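Slide 4 – okay, so glaze. I spent most of December testing whites, and I'll admit I thought white would be the easy one! I mixed 10 batches and hated nearly all of them. Let people groan, then click on to the faceted cup.
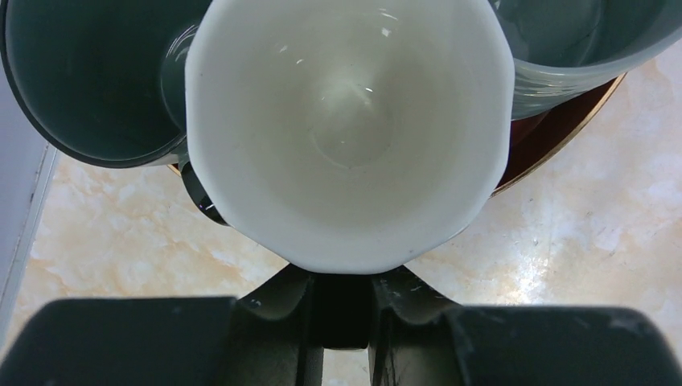
Mali Nicholas told me once that I fuss too much over specks, and that her customers go looking for them on the shelf. Fair enough – I've stopped sieving everything twice.

Ask the room who sieves (hands up). Then pass the Flakley test tiles around and go straight into firing schedules.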